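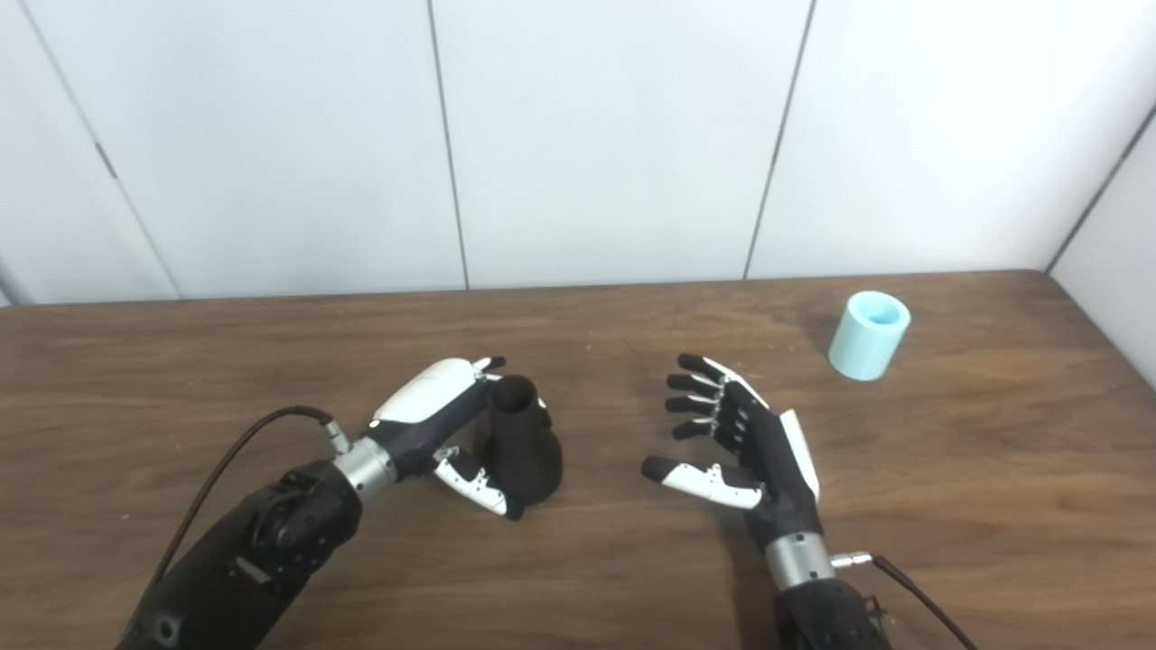 **Divura Magazine | Mastering and Formats Desk**

The second Gustow album was cut at 45 rpm across four sides, a decision that Urmila Uniyal made before she had heard a finished mix. The running times left her little choice. Three of the eight tracks open with more than a minute of sub-bass, and at 33 rpm the groove pitch needed for that material would have cost several decibels of level on the inner bands.

Uniyal works from a single room at Hikell, where she has cut 215 sides. Her chain is short: a high-pass filter at 30 Hz, an elliptical equaliser that folds the low end to mono, and a limiter on the treble only. She leaves the bus compressor out unless a mix arrives with uneven drums.

The Gustow files came in at 24-bit with peaks well below full scale. The vocals on "Dwivedi", the longest piece on the record, carried a hard sibilance near 7 kHz. A de-esser across the whole mix dulled the hi-hats, so she asked for vocal stems and treated those alone. The revised mix arrived the same evening.

Test lacquers were played back on 2 cartridges, one elliptical and one conical. The conical stylus distorted on the last minute of side C. Uniyal lowered that side by 1 dB and moved the closing track to side D, which changed the running order printed on the sleeve proof.

The pressing is limited to 1256 copies and ships in November. The digital version uses the same masters without the high-pass filter, and keeps the original order.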